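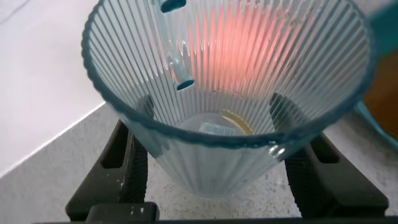

Blue-tinted ribbed plastic cup, seen from above

Community Help > Local Government > Elections and Boundaries

Can I object to a ward boundary change if I've only just found out about it?

Posted by hedgerow_voter
February 26, 2020

Hello all, first post, and I'm hoping someone here loves this stuff as much as I'm starting to!

Our council wants to move our end of the village out of Bickerstaff ward and into Lillau ward. I only heard because a neighbour pushed a leaflet through the door. Lillau is on the other side of the bypass and we share almost nothing with it — different bus, different primary school, different surgery. The proposal would move 1,212 electors across, and the reason given in the draft report is "electoral equality", with a paragraph and a half to explain it.

The figures come from a forecast by a consultancy called Ernex. I've read the whole report twice and I can't find the forecast itself anywhere, only the final numbers. I asked for it by email and was told it was a "working document". Surely if they're relying on it we should be able to see it?

We've got a petition going and it has 127 signatures so far, which I'm thrilled with for such a small place. My questions really are whether a petition is worth more or less than separate letters, whether I can make them show us the forecast, and what on earth a good objection looks like. The online form on Mondus (the council's consultation site) has a box that cuts you off after a few lines and I have a LOT more to say than that.

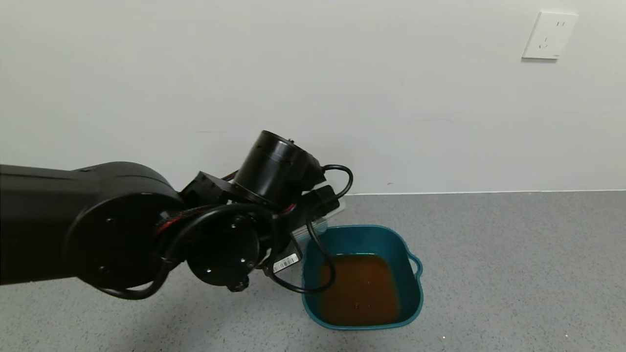

I should add that I've never done anything like this. I vote every time and that has been the sum of it until now. But I went along to the drop-in at the library and got talking to people from three streets I'd never even walked down, and I came home buzzing. So even if we lose the argument I'd like to lose it properly, with everything said that should be said.

mapsandminutes replied:

Oh, well done you, and welcome! I've been through two of these reviews and they're far more open to persuasion than people expect, as long as you give the reviewers something they can use.

Petition first. Keep it going and hand it in, but please get people to write separately as well. A petition usually gets logged as a single response with a note of how many signed. Twenty letters that each say something different about how the place works will give the reviewers much more to go on. They don't need to be long. One person writes about the school run, another about the allotments, someone else about which shops they walk to.

The reviewers will generally be weighing up the number of electors per councillor, whether the boundary follows real communities, and whether the result makes for sensible local government. Your council has leaned hard on the first, so your strongest ground is the second. Bus routes, school catchments, parish newsletters, the bypass itself — all brilliant evidence. Put the bypass on a map and mark every place you can cross it on foot.

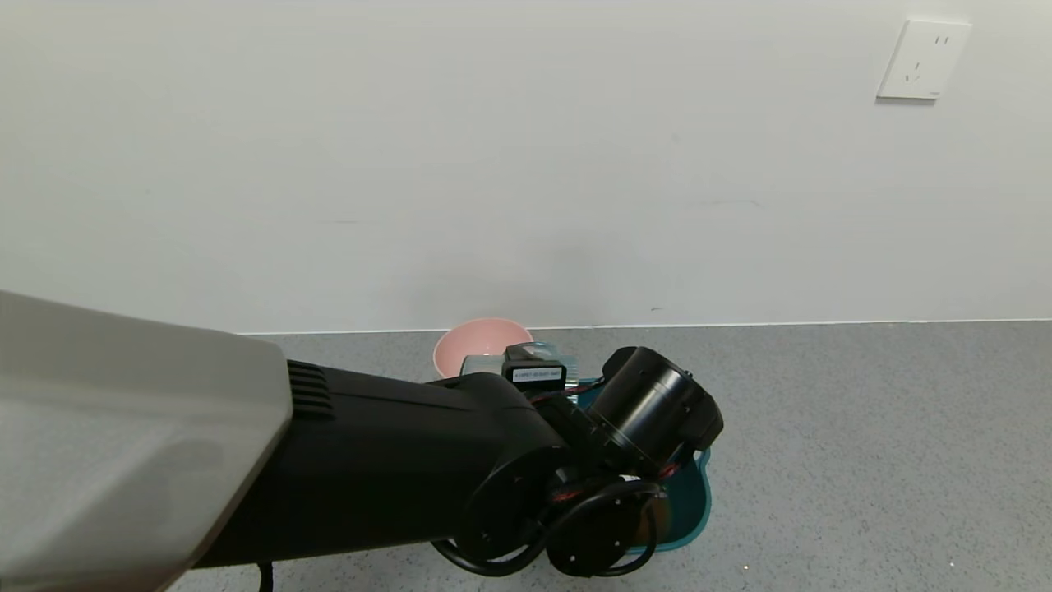

Then offer them an alternative. This is the bit I love! If you only say "leave us alone", they still have a ward that's the wrong size. Get the electorate figures for each polling district (ask electoral services, they're normally lovely about it) and see whether a different patch could move instead, one that really does look towards Lillau. Show your sums. If your version gets within a whisker of theirs on numbers and beats it on community ties, they have to take it seriously.

As for the box on Mondus, ignore it. Type "full response sent by email", send the whole thing as an attachment, and ask for a receipt. Check the closing date on the draft report and don't leave it until the last evening.

brown_envelope replied:

On the forecast: put in a freedom of information request. Calling it a working document isn't an exemption by itself. If they refuse, they should tell you which exemption they're using. Ask for the forecast, the assumptions behind it and the list of housing sites it counts. The housing sites are where I'd look first. Ours had an estate in it that had been refused planning permission the previous August.

They normally get 20 working days to answer, so send it today. If the answer won't arrive before the consultation closes, say so in your objection and ask to add to it later.

gatepost replied:

They'll do what they like, they always do. Sign the petition by all means.

hedgerow_voter replied:

Thank you, thank you! FOI request has gone in, and I've asked electoral services for the polling district figures. Two of my neighbours are out measuring the footbridge as I type. I'll come back and post whatever Ernex's housing list turns out to say.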